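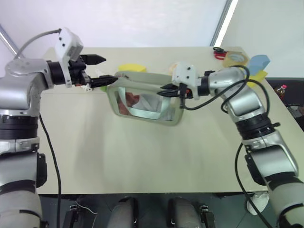

# Removing old glue and sticker residue from plastic and glass

Price stickers, shipping labels and strips of tape leave behind a gummy film that collects dust and gets harder to remove every month. The method below works on most hard plastic, painted plastic, glass and mirrors. It takes more patience than strength.

## What you need

- A bowl of warm water with a few drops of dish soap
- Two or three soft cloths (old T-shirts are fine)
- A plastic scraper or an expired gift card
- Cooking oil
- Rubbing alcohol
- Cotton swabs for corners and seams
- A hair dryer, if the label is still on

Skip steel wool, scouring powder and anything with acetone. Acetone will cloud many plastics in seconds and you can't polish it back out.

## Step 1: Test a hidden spot

Put a little alcohol on a swab and rub it somewhere that won't show, such as the back or the underside. Wait 4 minutes. If the color comes off on the swab or the surface turns sticky, leave the alcohol out and use only oil and soap.

## Step 2: Warm the label

Set the hair dryer on low and hold it a hand's width away. Keep it moving. Once a corner lifts, pull the label back on itself slowly, almost flat against the surface. If it tears, warm it again and start from another corner.

Don't heat glass that has just come in from the cold, and don't point the dryer at a mirror's edge for long. The backing can loosen there.

## Step 3: Soak what's left

Paper residue comes off with soapy water. Lay a wet cloth over it for 7 minutes, then push the softened paper off with the card.

Glue needs oil. Rub a thin coat over the patch and let it sit until the glue rolls up under your finger. Thick packing tape glue may need a second coat. Marites Sebastian, who sells used kitchenware in Dudmont, leaves hers overnight under plastic wrap and does a whole shelf at once.

## Step 4: Scrape

Hold the card low and push away from you. Wipe the edge often or you'll only spread the glue around. On curved parts, use your thumb wrapped in a cloth.

Seams take the longest. Work along them with a swab, and change it when it turns gray.

## Step 5: Wash and dry

Wash off every trace of oil with fresh soapy water. Oil left behind will catch dust and look like the glue never came off. Wring the cloth out well around mirrors and framed glass — water that gets behind the edge causes dark spots later.

If the alcohol passed the test, finish with a quick wipe of it on a clean cloth. It clears streaks on glass too.

## If a mark stays

A pale outline where the label used to be usually means the plastic around it has faded in the sun. More scrubbing won't help. A shiny patch means the surface was rubbed too hard, and a plastic polish may even it out.

Updated May 2, 2021: added the overnight method.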